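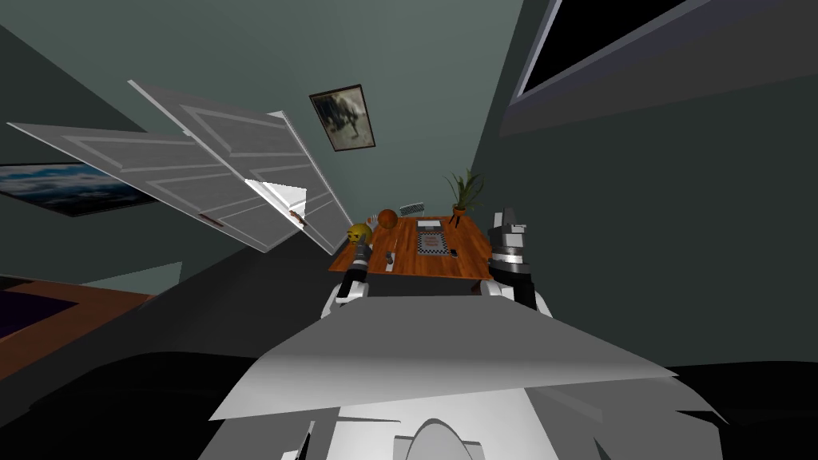 Vultine Hard Wax Oil for Tabletops
Sold by Fothergill

Vultine is a clear oil and wax finish for indoor wooden tables, benches and desks. It goes on with a cloth or a short-haired brush and leaves a low sheen. Worn patches can be recoated without stripping the whole top.

Sizes
Small can: item 153-S
Large can: item 153-L
Application cloths, pack of 6: item 153-C

How to use
Sand the bare wood along the grain and wipe off all dust. Stir the can well. Apply a thin coat, leave it for 30 minutes, then rub off whatever has not soaked in. Let it dry overnight before the second coat. Most tops need two coats. Dense woods such as maple may only take one and a light buffing.

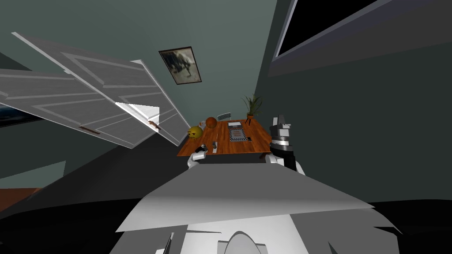

Old varnish must come off first. Vultine does not bond to sealed surfaces and will stay sticky if applied over them. Wax residue can be removed with mineral spirits.

Lay used cloths flat outdoors to dry before throwing them away. Oily cloths left in a pile can catch fire on their own.

Coverage
One large can covers around 40 square feet with two coats. Open-grained wood uses more. 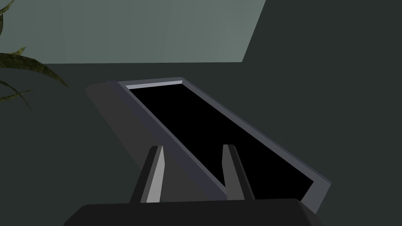 Close view: gray side wall, dark interior.

Storage
Close the lid firmly and keep the can away from frost. A skin on the surface can be lifted off and the rest used as normal.

Ordering
The large can is back in stock in September. Teltorby tinted oils are listed separately. For trade orders, contact Annelies Declercq at the Fothergill sales desk.

Page updated 2025-08-31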